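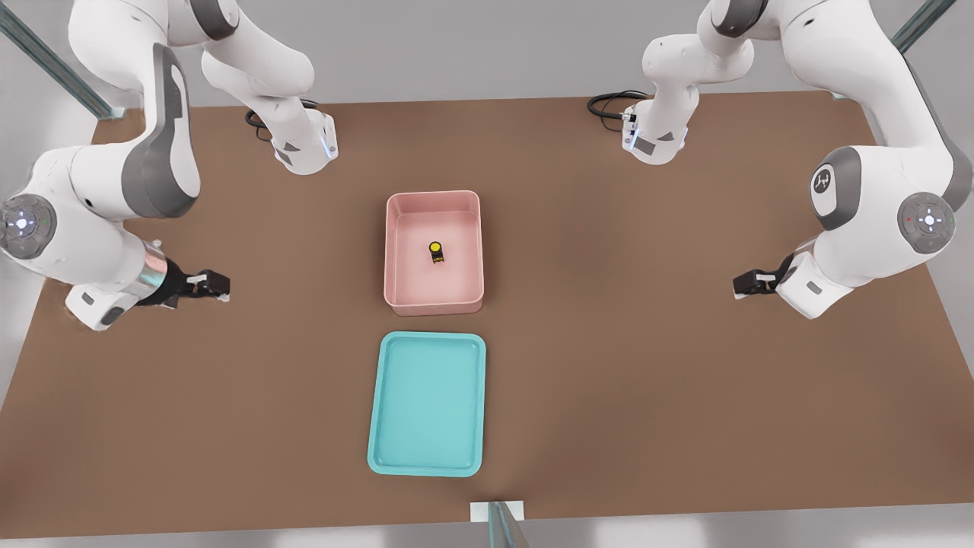
Mugo two-arm planning kit: what do you get for the money?

October 28, 2023
By Geeta Uniyal

Two white arms, two black grippers, a pink bin and a turquoise tray. The render is what Mugo sells you first, and our shop paid $2000 for a seat so we could try a cell before putting in a purchase request for one.

I'll give it the layout tools. Dragging the tray closer to the bin took seconds, and I could see early on that our bench at Oltcombe is too shallow for this arrangement. That alone may have saved us a bad order.

The cost sheet is another matter. It prices the arms and grippers and leaves you 17 blank lines for everything else, including guarding, wiring and the hours of whoever sets it up. Kumaresan Kamath filled ours in by hand and the total went up on 7 of them. The payback figure at the bottom never changed until he reloaded the file.

I also don't trust the cycle times. Moving one small part from a bin to a tray is about the easiest job you could pick, and our parts arrive oily and tangled.

Rent it for a month if they'll let you. I would not budget from it.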